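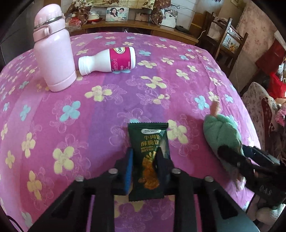 Cosimo Bortolotti
October 18, 2020

Gripper budget, a thread. I asked for 3000 for the year and got a nod, a long pause, and then 812.

The quote from Stellenberg was for one pair with spare fingers. We need 2 pairs. Their shipping costs more than my chair.

Szabó is cheaper but wants 40 up front per set of finger pads, and we go through pads like gum. Glossy snack wrappers, plush, bottles on their sides. Pads hate all of it.

Line items so far: grippers, pads, cables, screws. Props line is zero. Beef filling crispy biscuit comes out of my own pocket.

Finance would like to know if the grippers could be "shared across sites." Purkivura has already said no. Hutetville hasn't answered since March, so put them down as a no too.

Revised ask goes in tonight. It's for over 3000.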